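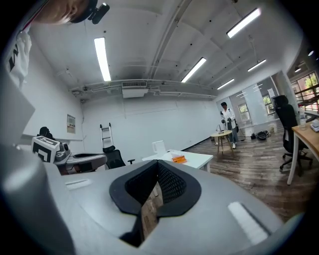

Ticket 1061: Left gripper loses tracking after restart
Project: Ikora (student team)
Opened by: Guoqing Tan
Date: Aug 7, 2026
Priority: Normal
Status: Waiting for test

Problem
After we restart the recording program, the position of the left gripper is frozen in the viewer. The right gripper is normal. The opening width is still updated on both sides, so I think the cable and the battery are fine.

Steps to repeat
1. Start the program and do the calibration as written in the team guide.
2. Record one task of any length.
3. Close the program and start it again without a new calibration.
4. Move both grippers. The left one does not move in the viewer.

It happened in 8 of 27 restarts. I did not find a pattern yet.

Log
WARN left pose: no update for 221 ms
WARN left pose: using last known value
INFO right pose: ok

What I tried
Changed the USB port: no difference.
Exchanged the left and right marker blocks and also changed the numbers in the settings file: the problem stayed on the left side.
Cleaned the marker faces with a dry cloth: no difference.
Deleted the saved calibration before the restart: the problem did not come back, but I made this test only a few times.

Comment from Ye
Please check the time stamp in the saved calibration. In the old version, the left side was loaded before the clock was ready. Jinosden has the corrected file in the shared folder.

Reply from Guoqing Tan
Thank you. The time stamp for the left side is zero in the bad cases. I copied the corrected file and will repeat all the restarts on Monday. Until then, please delete the saved calibration every time before you start.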